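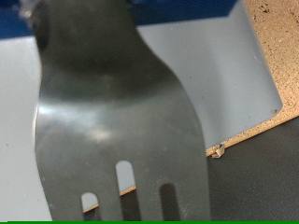
Trendach Itinerary Collection

Data card and usage notes, version 10

Summary

The Trendach Itinerary Collection is a set of 1218 multi-day travel itineraries in English, gathered from small tour operators and converted to a common layout. Each itinerary is divided into days, and each day into transfers, activities, meals and overnight stops. The collection is maintained by the Andeo Travel Records Office and is intended for people who study how trips are planned and written up, and for developers who need realistic material to test booking and scheduling software.

Contents

itineraries.csv - one row per itinerary, with title, region, length in days and operator code
days.csv - one row per day, linked to an itinerary by its number
meals.csv - included meals, by day
transfers.csv - road, rail, ferry and air legs, with departure and arrival places as written by the operator
places.csv - a list of place names with preferred spelling and any alternate spellings found
notes.txt - corrections made by hand since version 8

All files are saved in UTF-8. Fields are separated by commas, and text that contains a comma is enclosed in double quotation marks. Times use the 24-hour clock. Where an operator wrote "early morning" or "after lunch", the wording has been kept in the time_text field and the time field is blank.

Source of the material

The itineraries were supplied by 113 operators under a written agreement that permits sharing for research and testing. Most are firms with fewer than ten staff that sell guided tours, lodge stays and self-drive holidays. The largest single contribution came from Tănase, a coach tour company, whose printed programs were scanned and typed out again. Operators are otherwise identified by code only.

Material was accepted from January until the end of the same calendar year. Later submissions are held over for the next version.

Preparation

Names of travellers, telephone numbers and booking references were removed before any other work was done. Prices were also removed. Several operators asked for this, and the remaining prices would have been of little use on their own.

Days were then numbered from 1. An arrival day counts as day 1 even where the operator treats it as day 0. Overnight flights belong to the day of departure. If an itinerary offers two versions of the same day, such as a boat trip or a free afternoon, both are recorded and the option field is set to A or B.

Spelling was left as found in all free text. Place names were matched to places.csv by two readers working separately. Disagreements were settled by Impi Riihimäki, who is responsible for the place list and should be contacted about errors in it.

Description of main fields

itin_id: whole number, unique within the collection
day_no: whole number, starting at 1
overnight: place name, or "in transit"
vehicle: coach, minibus, private car, hire car, boat, train, aircraft, none, not stated
meal_code: B, L or D, in any combination; blank means that no meal is mentioned
free_day: Y or N
guide: Y, N or not stated

A blank meal_code should not be read as "no meals included". Many operators mention breakfast once in the opening paragraph and never again. Where this was clear from the text, a comment appears in meals.csv.

Known limitations

The collection leans heavily toward southern Africa, the Baltic coast and the South Pacific. City breaks are few. Cruises longer than 10 nights were left out, as their daily programs follow a different pattern.

Distances are those stated by the operators and have not been checked against a map. A small number are plainly wrong, including one transfer of 2000 kilometres listed as a morning drive. It has been flagged and left in place.

Eleven ferry legs have no arrival place. The operator has been asked for the missing details.

Permitted use

The files may be copied, adapted and used in teaching, research and software testing, provided the collection is named and the version number given. They may not be used to sell the itineraries as tours, or to contact the operators for marketing purposes. Users who publish an altered version must state what was changed.

Suggested citation

Andeo Travel Records Office. Trendach Itinerary Collection, version 10. Place list edited by Impi Riihimäki.

Corrections

Reports should give the itinerary number, the day number and the field concerned. Please send one report for each itinerary - combined reports are difficult to track and may be returned. Requests from operators to withdraw an itinerary are dealt with first, and the record is removed from the download before the next version is prepared.

Changes in this version

Alternate spellings added for Estonian and Finnish harbours.
The vehicle value "4x4" merged with "private car" or "hire car" according to the driver.
Duplicate days removed from four itineraries.
The former field "board" replaced by meal_code.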